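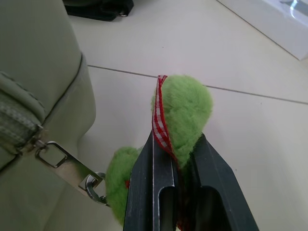 The gripper's-eye view: one fuzzy green toy, pinched between the fingers, with the sage bag to the left.

I've been tidying up after other people for most of my adult life, so when the magazine asked if I'd like to spend a month with a machine that picks things up off the floor, I said yes before the end of the sentence. I didn't ask how big it was. I should have asked how big it was!

The Bramska is a floor-pickup kit. You get a wheeled base that comes up to about my knee, one arm, a two-finger gripper, a charging plate, and a little camera that sits at the wrist so the thing can see what its fingers are doing. It costs $2083 if you put it together yourself, and there's a service plan on top of that (I'll get to the service plan, I have feelings about the service plan). It came in two boxes on a Tuesday, and both boxes then lived in my hallway until the weekend because I was scared of them.

The assembly sheet claims there are 136 parts. I believe it. Most of them are screws, and they come in bags labeled with letters, except for the letter F, which on my sheet was called G. Once I'd worked that out, the whole build took me one long Saturday with a break for soup. I'm handy in the sense that I own a drill. If you've put up shelves and they stayed up, you can build this. The arm is the fun part, and it clicks together with a really satisfying thunk at the elbow. The cable that runs down the inside of it is no fun at all. Plan to swear. Plan to do it in a room with good light, too, which I did not.

Then you have to teach it your floor. You drive it around with a tablet while it makes a map, and you tell it where the drop spots are. A drop spot is just a basket or a tray or a patch of rug where you'd like things to end up. You can have as many as 4 on the basic plan. I set up one for toys, one for laundry, one for shoes, and one I called "mystery," and I'll let you guess which of them filled up first.

Now, the fingers. I spent a silly amount of time watching the wrist camera on the tablet, because it's weirdly gripping (sorry). The fingers are long and dark gray and they taper, so the tips can get in close around something without the whole hand having to come along. I'd figured a soft toy would be the easy stuff and a hard thing like a block would be tough, and I had it backward. A block is a block. It has sides. A plush toy is all fluff and no edges, and this fuzzy lime-green one has a red-and-white striped ribbon loop besides, so there's a lot of squish for a machine to make its mind up about.

My first week with plush was not great. The Bramska would roll up, lower the arm, stop, think, back off, and come in again from a different side, like someone trying to parallel park while people watch. Sometimes it closed on a pinch of fur and came up with nothing. Sometimes it got a good hold and then carried the toy to the laundry. I wrote to the help desk and they told me to turn on something called gentle pinch, which is buried three menus down and which I think should be on from the start. After that it did much better. The hold is firm enough that things mostly stay put on the ride, and I haven't found any torn seams or bald patches, and believe me I've looked.

Floors matter more than I expected. My light tile is apparently close to ideal, because things stand out against it and the wheels roll nicely over the grout. The bedroom rug is another story. The rug has a pattern of little leaves, and for two days the robot tried to pick up the leaves. You can mark a rug as off limits, and I did, and now the rug is where all the socks go to live in peace. Shiny stuff is a weak spot as well. When something on the floor is throwing back a lot of light, the arm seems to get shy, and I'd see it hover and then wander off to find an easier job. Pulling the blinds at midday helped.

Bags are the thing I'd warn you about. I'm a person who comes in the door and drops my bag where I'm standing, and the Bramska is not built to lift a bag with a laptop in it. It isn't supposed to try. There's a weight limit of 748 grams, and it's meant to nudge a thing, feel that it's too heavy, and leave it be. Mostly that's how it went. But bags have zippers and clasps and straps, and anything with a loop or a hook is a small adventure for a hand with two fingers. It once took hold of a strap and towed the bag a foot or so before giving up, with a beep that I swear sounded embarrassed. So now I hang my bags up. I'm told this is what hooks are for. I'm a little annoyed that the robot trained me faster than I trained it, but my hallway has never looked better.

How about noise? It's quieter than my vacuum and louder than my fridge. The base hums, the arm whirs, and the fingers make a tiny tick when they close. I ran it at night once, thinking I'd wake up to a clear floor like in the fairy tale with the shoemaker, and what I got was ticking at two in the morning and a very strong wish for it to stop. Run it while you're out. I have mine go at ten in the morning, and by lunch the easy things are off the floor and the hard things are where I left them.

Okay, the service plan. Bramska sells its support through an outfit called Prandari, and you can pay by the month or by the year. The monthly plan gets you updates, new finger pads when yours wear down, and a person on the phone. I used the person on the phone three times and all three times they were lovely and knew what they were talking about. My gripe is that a few features I'd call basic are locked behind it. More drop spots, for one. Also the ability to name things, so you can tell it that the green toy goes on the bed and every other toy goes in the basket. I'd been happily using that one on the free trial, and then the trial ran out, and the green toy was demoted to the basket with everyone else. I was sadder about it than I'd have guessed!

I did try one rival while I was at it, if only for a long weekend. The Ciobanu is a smaller machine with a scoop where the Bramska has fingers, and it's quick. It'll clear a floor of blocks while the Bramska is still clearing its throat. But it shovels, basically, and whatever it shovels goes into one bin in its belly, and you're sorting that bin yourself on the couch at the end of the day. With long ribbon or cord it got itself in a tangle and had to be rescued with nail scissors. If your mess is all one kind of mess, go and look at it. If your mess is like mine, the fingers win.

Who should buy the Bramska, then? If bending down is hard on you, or just plain hurts, I'd say it's worth a real look. I had a bad back for a stretch this winter and during that week I stopped thinking of it as a toy altogether. I'd point and sulk, and it would go and get the sock. If you've got a houseful of little kids, I'm less sure. They make mess much faster than it can clear it, and the arm stops dead any time someone gets close (as it should), so you'd be looking at a parked robot most of the day. And if you're in a small apartment, please measure the spot for the charging plate before you order. Mine sticks out past the bookcase and I've kicked it in the dark more than once.

You can see one working before you spend any money. There's a showroom at Skirnilbridge with a fake living room set up, and you can throw your own stuff on the floor and watch it have a go. Take something difficult. Take a scarf. They're open late on Tuesdays, and the parking is around the back.

My loaner goes home at the end of December. I still have both boxes, though I can't find the bag marked G.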